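Zalow Home Hardware
Home > Floor care > Chair and furniture feet

Gunden felt feet, stick-on, round

In stock. Colours: oatmeal, charcoal, brown
Pack of 10
Page updated Tuesday, September 3, 2019

Felt feet for chairs, stools, side tables, anything that gets dragged. Thick wool blend, proper sticky backing, not the thin craft felt that goes flat in a fortnight. Back in all three colours after a long wait on the container. Brown was the hold-up. Sorry to everyone on the list, emails have gone out.

Good on timber, laminate, vinyl plank, cork. Fine on tile too, mostly for the noise. Not for carpet, no point. Not for outdoors, the felt soaks up water and then you've got a damp spot under every leg.

What's in the pack
10 felt rounds on one backing sheet
1 alcohol wipe
Small card with instructions (the old card said to wet the leg first - ignore that if you've got one, it was a misprint)

How to fit them
Turn the chair over on a towel. Get the old pads off, all of it, glue too. A plastic scraper does it, or a hairdryer on warm if it's stubborn. Wipe the leg end. Let it dry. Peel, centre, press hard while you count to 10. Leave the chair upside down overnight. Yes overnight. Nearly every return we get is someone who sat down straight after.

Sweep before the chair goes back down. Grit gets into felt and then it's sandpaper. 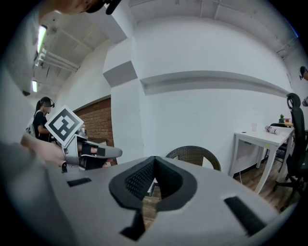
Ayten Özkan: Did the whole dining set with these and they've stayed put except one chair, the one everyone leans back on. It walked off the leg within a week. Are the nail-in ones any better for that or will they split the timber? Legs are fairly skinny. Otherwise very happy, the scraping noise is gone and downstairs has stopped texting me.

Reply from Zalow: Nail-in is better for leaners, yes. Drill a small pilot hole first or skinny legs can split. If you don't want to drill, look at the Kikum slip-on caps further down, they grip the sides of the leg so it doesn't matter what angle the chair's on.

Which size
Measure the leg across the bottom, narrowest way. Pick a pad slightly smaller than the leg. If it hangs over the edge it will catch, curl and pick up hair. In between sizes, go down. Square legs - round pads still work, or cut them. Ordinary scissors are ok on these, cut from the paper side.

Sled bases and hoop bases (one long rail on the floor, no seperate legs) need strips. We have Gunden strip on a roll, same felt, cut to length. Don't use a row of rounds on a rail, they roll off sideways.

Cane, wicker and rattan
Comes up a lot. Have a look underneath before ordering. Some have a timber or metal leg with a flat end, and stick-ons are fine on those. Others are wrapped right to the floor and the glue only touches the high spots of the weave. Won't hold. Slip-on caps for those, or tie-on felt socks if you can live with the look. Check for loose staples while you're down there, they scratch worse than anything.

How long do they last
Depends on the chair. Desk or kitchen chair in use every day, check at 3 months. Bedroom chair that mostly holds clothes, a good long while. Change them when the felt is hard or shiny or you can feel grit in it. Change the whole chair at once or it'll rock.

Kamarul Mandagi on our counter does a quick check on his at home every October when he oils the floor. Good a habit as any.

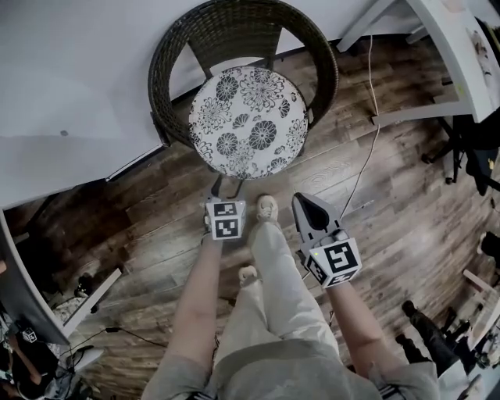 ALSO IN CHAIR AND FURNITURE FEET

Kikum slip-on caps, clear, felt base. Pack of 6. For round legs only at this stage, square ones have been asked for. Stretchy, so go a size down if your leg tapers. Wash in warm soapy water, dry before they go back on.

Gunden nail-in felt, brown only. Pack of 10. Solid timber legs. Not for bamboo, not for hollow metal, not for anything you'd cry over.

Gunden strip on a roll. Sold by the roll, we don't cut part rolls any more.

Kocabaş castor cups, beech. Sold singly. For beds and heavy armchairs that sit still. Rated to 300 kg a set of four by the maker. Felt underneath already, don't add more.

Trade and bulk
Cafes, schools, halls - cartons of 300 loose rounds, oatmeal or charcoal. No wipes in the carton, bring your own. Email the shop with leg size and how many chairs and we'll work it out for you.

Returns
Unopened sheets, no worries, bring the receipt. Once the backing's peeled we can't take them back unless the glue is faulty. Send a photo of the pad and the leg end, both, and we'll have a look.

Pickup from the side door, ring the bell. Posted orders go out next working day.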